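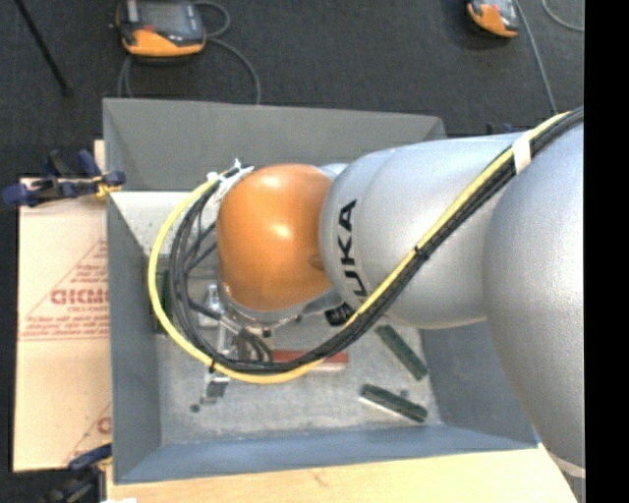
*Le bras KUKA au-dessus du bac gris, avec des blocs verts et un bloc rouge à reprendre.*

**Tri des pièces : où en est-on à l'atelier de Curndale ?**

30 janvier 2018

Le poste de prélèvement en bac est en essai chez Stenow depuis novembre. Plusieurs d'entre vous ont demandé ce qui allait changer pour l'équipe de tri et à quel moment. Voici les réponses dont nous disposons à ce jour.

Le principe est simple. Les pièces arrivent en vrac dans un bac, dans n'importe quelle position, et le bras doit les prendre une par une pour les déposer sur le convoyeur. Jusqu'ici, cette opération se fait entièrement à la main, sur les deux postes situés à l'entrée du hall. Une équipe y traite en moyenne 3 948 pièces par jour. Le travail demande peu de force, mais il oblige à se pencher au-dessus du bac pendant tout le service, et les douleurs au dos et aux épaules reviennent dans presque tous les entretiens avec la médecine du travail.

Les essais se font avec des blocs de couleur et non avec les pièces de production. Ils sont moins chers, on peut les abîmer, et leur forme se rapproche assez de celle des entretoises que nous expédions à Varex. La société Han, qui programme la cellule, a demandé de garder ce mode de travail tant que la prise dans les angles n'est pas réglée. Une pièce couchée contre la paroi reste le cas le plus difficile : les doigts de la pince doivent descendre entre la pièce et le bord sans toucher le bac.

Lors de la dernière série, le bras a tenté 476 prises. Il en a manqué 169, en grande majorité le long des parois. C'est trop pour une mise en service. Les prises manquées n'ont rien endommagé, mais chacune coûte un nouveau cycle, et quand la pièce a bougé il faut refaire le repérage. Une autre forme de doigts sera montée pour la prochaine série.

**Ce qui change pour les opérateurs**

Aucun poste n'est supprimé dans l'équipe de tri. La direction l'a écrit dans la note remise aux délégués, et cette note est affichée à côté du vestiaire. En revanche, le contenu du travail va changer. Sur le premier des deux postes, l'opérateur ne videra plus le bac lui-même. Il approvisionnera la cellule, contrôlera les pièces en sortie et interviendra en cas d'arrêt. Le second poste reste manuel, pour les petites séries et les références que la pince ne sait pas prendre.

Jummai Uzor travaille au tri depuis l'ouverture du hall et suit les essais deux matinées par semaine. « Au début, je regardais surtout la vitesse, et j'étais plus rapide que lui. Maintenant je regarde où il se trompe. C'est souvent là où nous aussi on perd du temps, quand une pièce est coincée au fond. » Elle a demandé que le bac soit installé plus haut que prévu pour que l'on puisse y accéder sans se baisser lorsqu'il faut dégager une pièce. La modification a été acceptée et figure dans le plan définitif.

La question de la rotation n'est pas réglée. L'équipe souhaite changer de poste à la mi-service, afin que chacun garde la main sur le tri manuel et que la surveillance de la cellule ne revienne pas toujours aux mêmes. Le service méthodes préférerait des affectations à la semaine pendant les premiers temps. Le sujet sera repris avec les délégués avant la mise en service.

La classification est aussi en discussion. La conduite de la cellule suppose une habilitation, et les délégués demandent qu'elle soit reconnue dans la grille. La direction donnera sa réponse par écrit.

**Formation**

Wanting Long, du service méthodes, organise la formation à la conduite de la cellule. Elle dure deux jours et se déroule sur le temps de travail. Au programme : les arrêts d'urgence, l'entrée dans la zone, la reprise après défaut et les déplacements du bras au boîtier de commande. La programmation reste du ressort de Han.

La formation est ouverte à toute l'équipe de tri, y compris au service de nuit, pour lequel une session séparée est prévue. Les inscriptions se font sur la feuille du bureau méthodes. Si vous préférez d'abord voir la cellule fonctionner, demandez à Wanting de vous inscrire à une matinée d'essais.

**Calendrier**

Aucune date de mise en service n'est fixée. Elle dépend des résultats obtenus avec les nouveaux doigts, puis d'une série d'essais sur de vraies entretoises. Jusque-là, les deux postes manuels fonctionnent comme aujourd'hui et les horaires restent les mêmes. Les résultats de la prochaine série seront publiés dans cette lettre.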